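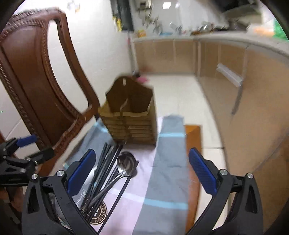 Manipulation learning > Data collection > Filtering 4000 hand-held demos down to 600: result and questions

slatwise
Posting a result from our utensil loading task before we write it up. Looking for objections.

Task: chopsticks and a ladle start on a cloth, and an upright two-compartment holder stands at the far end of the cloth. Everything goes into the holder, ladle last. Demos are two-handed with hand-held grippers, wide-angle camera on each, 30 Hz. Camera poses come out of the Gavonero mapping pipeline with default settings. Training code is Plurnley, diffusion head, image encoder finetuned, actions as relative poses plus jaw width.

Full pool is 4000 demos. Filtered set is 600. Same architecture, same number of gradient steps, same evaluation starts. 80 rollouts each.

Full pool: 52/80
Filtered: 61/80
Random 600: 38/80

The filter is one score per demo. We fit a small model that predicts the next action chunk from both grippers' pose histories with no images, then measure how much the error drops once images are added. Demos where images help the most are kept. The idea is that a demo in which vision adds nothing is either a memorized path or has bad poses, and both kinds hurt.

Random 600 is there to show the gain does not come from having less data.

jawgap
What counts as success? With chopsticks the definition moves the number more than any filter does.

slatwise
All items in the holder, holder upright, both grippers clear. A stick lying across the partition counts as a failure. A stick in either compartment is fine.

tcp_offset
52 against 61 out of 80 is not a result yet. Put a 95 percent interval on each and they overlap over a good part of their length. The random 600 row is clearly below both, so you have shown that the filter beats random selection at equal size. You have not shown that it beats the full pool. I would reword the title to "600 filtered demos, no evidence of loss against 4000". That is a useful claim and I would believe it.

slatwise
Overlapping intervals are not the test. The starts are paired, so the discordant pairs are what matter. I have the per-start outcomes and will run it that way.

tcp_offset
Agreed on paired. It only helps if outcomes correlate across policies for the same start. With a pile of thin sticks on cloth I doubt you can reset a start closely enough for that. How do you reset?

slatwise
Overlay of the recorded first image on the live view, then nudge until it matches. The holder and the cloth edge go back well. The sticks less well.

jawgap
"Less well" is the whole problem. A dark stick on top of another dark stick has no usable overlay. You can match the outline of the bundle and have a completely different stacking order.

marginal_pose
I want to push on the score. Image gain is confounded with pose noise in the wrong direction. If the mapping drifts in one demo, pose history predicts badly, so the baseline error is high and there is more room for images to help. You could be selecting moderately bad poses. Did you normalize?

slatwise
We use the ratio, not the difference. Drift that is uncorrelated with the images raises both errors and pulls the ratio toward 1, so those demos rank low. I checked the bottom of the ranking by hand and it is full of tracking failures, mostly segments where the view is close to a plain surface.

marginal_pose
The bottom is the easy part. What does the middle look like?

slatwise
Mixed. I did not find a pattern there that I could state in one sentence.

coldstart_ik
We ran something close to this on the Bollotov drawer set and got the opposite sign. Filtered was worse than full at every size we tried. Two differences I can see. First, our demos were single-arm. Second, the drawer motion is almost the same every time once the handle is grasped, so images add little over the second half and the score ends up ranking demos by how long the approach took. We kept slow approaches and threw out fast ones. The policy hovered.

If your score is averaged over the whole demo you may have the same bias, hidden by a task with more visual decisions in it.

slatwise
It is averaged over the whole demo. Have you tried per-chunk?

coldstart_ik
Yes. Per-chunk weighting instead of dropping demos brought us back to the level of the full set, not above it. We stopped there.

jawgap
Can you split failures by phase? My guess is that the ladle does most of the work. It is large, its bowl is shiny, and if it rests on the bundle, the policy has to decide what to do about it early. Demonstrators differ on that. Some push it aside and go for sticks, some drag sticks out from under the handle. If the filter favors one of those habits you would get a gain that has nothing to do with image information.

slatwise
From the rollout logs:

Full pool failures are mostly in the first phase, with the gripper closing on the ladle handle and a stick together. Filtered failures are mostly at insertion, with the stick tip catching on the partition or the front slats. So the two policies fail in different places. I had not looked at demonstrator habits. The demos are tagged by collector, so that can be checked.

jawgap
Please check it before anything else. If your 600 come largely from two collectors, the right control is 600 random demos from those same two collectors.

kinesink
Second that. We saw this at Bùi with cable routing. Single-collector subsets beat the mixed pool with a plain policy, and the gap closed once the policy got a longer observation history. Mixed strategies at short history look like noise to the model. What is your history length?

slatwise
Two frames per camera.

kinesink
Then I would expect the mixed pool to do badly in the first phase, which is what you report. Try a longer history on the full pool. If it closes the gap, the filter is a substitute for history. Still worth having, a smaller training set is cheaper, but it is a different paper.

marginal_pose
Related question. Relative poses between the two grippers: do you feed that in, or only each gripper relative to itself?

slatwise
Fed in. Without it the arms collide at the holder when one steadies it and the other inserts.

marginal_pose
Then the image-free model has access to it as well. When one gripper is parked at the holder, the other can find the holder from the relative pose with no vision at all. Your score will mark every insertion like that as "images add nothing" and drop it. That would explain why the filtered policy is weaker at insertion.

slatwise
That is a good point and it fits the logs. The steadying hand gives the target away. I can refit the image-free model with the inter-gripper pose removed and keep it in the policy.

tcp_offset
Which changes the selected set, so the 61 no longer belongs to the method you would publish. Fresh rollouts, new starts, please. Reusing the same 80 after adjusting the filter against their failures is tuning on the test set.

slatwise
It would be new starts. We have robot time from Thursday.

coldstart_ik
Add the per-chunk version while you are at it. The cost is one more training run.

slatwise
Update. Collector check done. The filtered 600 are not balanced but are not dominated by anyone either. The most skewed collector has close to double the share they have in the pool. I trained on a random 600 matched to the filtered collector proportions: 43/80. Higher than plain random, well short of filtered. So collector mix may explain part of it.

Paired test on the original starts, filtered against full: not significant at 0.05. tcp_offset was right about the resets. Agreement between policies on the same start is barely above what independent outcomes would give.

tcp_offset
Thanks for posting that. The matched control is the most convincing row you have. I would put it in the main table and drop the claim against the full pool.

jawgap
43 against 38 is noise by the same standard, so "explains part of it" is not established either.

slatwise
Correct. I will write it as no detectable effect of collector mix. Runs queued in this order: image-free model without inter-gripper pose, per-chunk weighting, full pool with longer history. Same steps for all three, new starts, sticks reset by dropping the bundle instead of matching an overlay, unpaired analysis.

marginal_pose
Randomize the order of policies within a session as well. Cloth shifts over a day, and so does the light if there is a window.

slatwise
Already interleaved. I will post the logs with the numbers.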